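Ticket Netora SimKit - Greifer schließt nicht / Objekte schweben in generierten Szenen
Zuletzt aktualisiert: April, 16:40 Uhr
Erstellt im April, von: Testplatz 2, Evaluierung SimKit

Szenenpaket "Haushalt gemischt", Handgelenkkamera, Finger offen, Zielobjekt Dose: 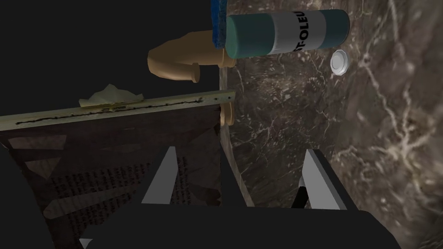 Dakia Support meldet sich dazu: bitte zuerst Paketversion und Physik-Schrittweite nennen, ohne die beiden Angaben könne man den Fall nicht einordnen. Außerdem sei im SimKit die Schwerkraft für Streuobjekte ab Werk aus, das stehe im Handbuch unter Szenengenerator. Ob das bei uns bewusst so gelassen wurde?

Nein, nicht bewusst. Handbuch Szenengenerator gelesen, Hinweis steht in einer Fußnote. Sollte im Startdialog stehen.

Angaben:
Paket Haushalt gemischt, Stand März
Schrittweite Standard, nichts verändert
Greifermodell Kyei Zweifinger, aus der mitgelieferten Bibliothek
Rechner: unser Testrechner, Treiber aktuell

Fehlerbild:
Greifbefehl geht raus, Finger bleiben offen. Kein Abbruch, keine Meldung, Episode läuft bis Timeout durch. Von 1.000 Episoden 146 so geendet. Rest normal, also Griff oder sauberer Fehlgriff mit Eintrag im Log.
Zweites Problem, evtl. unabhängig: kleine Teile hängen frei vor der Wand. Die weiße Kappe unter der Dose zum Beispiel. Für Training auf Objekterkennung egal, für Greifen nicht.

14:10 Schwerkraft für Streuobjekte eingeschaltet. Szene neu geladen. Teile fallen jetzt, einige davon durch den Boden. Kollisionskörper fehlen offenbar bei einem Teil der Bibliothek. Wieder ausgeschaltet.

14:35 Greifermodell gegen das alte aus der Vorversion getauscht. Finger schließen. Zurück auf neues Modell - Fehler wieder da, aber nicht in jeder Episode. Gleicher Seed, gleiches Ergebnis, also reproduzierbar. Seed 1516 nehmen, da kommt es sofort.

15:05 Log auf Stufe 3. Bei den hängenden Episoden fehlt die Quittung vom Fingergelenk. Befehl kommt an, Gelenk antwortet nicht. Nach 11 Sekunden Timeout. Logs hochgeladen.

15:20 Texturen auf niedrig, falls es an der Last liegt. Kein Unterschied. Hintergründe auf einfarbig, auch kein Unterschied. Last wars also nicht.

Dakia Support: Seed 1516 bei uns nachgestellt, Fehler bestätigt. Ursache vermutlich die Gelenkgrenzen im neuen Greifermodell, der Öffnungswinkel liegt beim Start minimal ausserhalb. Workaround: in der Greiferdatei die obere Grenze leicht anheben oder vor dem ersten Befehl einmal "Home" schicken. Fehlende Kollisionskörper gehen als eigenes Ticket an Netora weiter.

16:05 Home vor erstem Befehl eingebaut. Lauf mit denselben 1.000 Seeds gestartet.

16:30 Zwischenstand: bisher kein Hänger, Seed 1516 greift. Lauf noch nicht durch, Ticket bitte offen lassen.

Noch offen, bitte beantworten:
- Wann kommt die korrigierte Greiferdatei? Workaround ist ok, wollen wir aber nicht in jede Pipeline reinschreiben.
- Gibts eine Liste der Objekte ohne Kollisionskörper? Dann sperren wir die vorerst.
- Warum kein Fehlercode bei fehlender Quittung? Ein stiller Timeout sieht in der Auswertung aus wie ein Fehlgriff. Bei uns sind dadurch Zahlen in den Vergleich mit Favport gerutscht, die wir jetzt nochmal rechnen müsen.

Zur Testlizenz: läuft Ende Mai aus. Entscheidung Kauf ja/nein hängt an den Punkten oben, vor allem am dritten. Szenenvielfalt ist gut, Ladezeiten auch, Doku naja. Bitte Verlängerung um einen Monat prüfen, solange das Kollisionsticket offen ist.

Status: wartet auf Hersteller
Priorität: hoch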